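The Brush

Last day of the year and Javiera Figueroa had until five to get the back room at Sornton swept, wiped and locked. Keys in an envelope, envelope through the door of the agency. Easy. She'd said easy on the phone, twice.

It was ten past two.

Boxes first. Then the shelf. Then the boxes again, becuase the tape from Pranar wouldn't hold in the cold and the bottoms kept going. Over 400 paper lanterns in that room at one point, back when Inga was still taking orders from everyone who rang. Now six boxes, a kettle, a coat that belonged to somebody.

And the table.

"Leave the table," Yolanda Muñoz said. On speaker, driving, indicator ticking. "It comes with the room."

"It's covered in bits."

"So brush it."

So brush it. With what – the good brush had gone to Sirkinell in May with the stock and the big scissors, and Yolanda had cried about the scissors and not the brush. Javiera pulled out drawers. String. A bulb. A birthday card signed by people she'd never met. Bottom drawer, right at the back, the little one. Inga's.

She held it a second longer than she had time for.

Inga had used it every night. Quarter to six, lights half off, sweep sweep sweep toward the edge, shavings into the tray, never onto the floor. God help you if it was the floor. She hummed while she did it, always the same bit of the same song, and always stopped before the good part. Javiera had hated that. Had actually gone and sat in the van to get away from it once.

The entry code was still 2509. Inga's birthday. They'd never changed it, not after the funeral, not when the agency asked them to.

"Are you brushing?" Yolanda said.

"I'm brushing."

"I can't hear brushing."

"It's a brush, Yoli. It's not a drum."

Ticking. A horn, someone else's, then Yolanda swearing softly at a roundabout. Javiera got the tray over. Started at the far side like she'd been taught and came in slow, then less slow. Scraps everywhere, light as anything, they jumped away when she breathed. Thirty minutes she'd allowed for the table. She'd used ten of them looking in drawers.

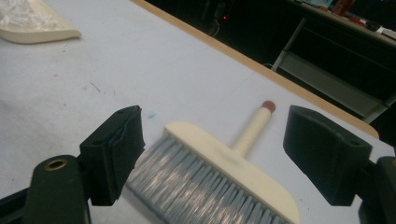
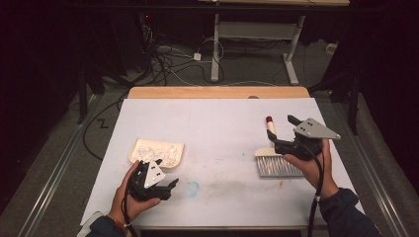 Nothing for a bit. Then the phone made a noise like a chair moving.

"That's hers," Yolanda said.

"Yes."

"I thought that went in the bin."

"Bottom drawer."

"I've pulled over. I'm in a bus stop." Her voice had gone thin. "Don't pack it. Don't put it in a box, they get lost, put it in your pocket or something."

"It won't fit in my pocket."

"Then wear a bigger coat!"

Javiera looked at the coat. The somebody's coat, on its hook, huge, brown, pockets down to the knee. She put it on over her own. Brush in the left one. Fine. Perfect, even. She looked like a wardrobe.

Twenty to three. Boxes down, two at a time, the bottom one going again on the stairs and her knee under it. Kettle. Bulb, why not. She wrote the meter reading on the envelope and under it 2023-12-31, all cleared, and then couldn't think if she was suposed to sign.

She signed it Inga. Crossed that out. Signed her own name.

Lights off at the wall. She was humming, she noticed, halfway down – and she kept going, past the bit where it always stopped, getting the tune wrong, out into the yard where the van was.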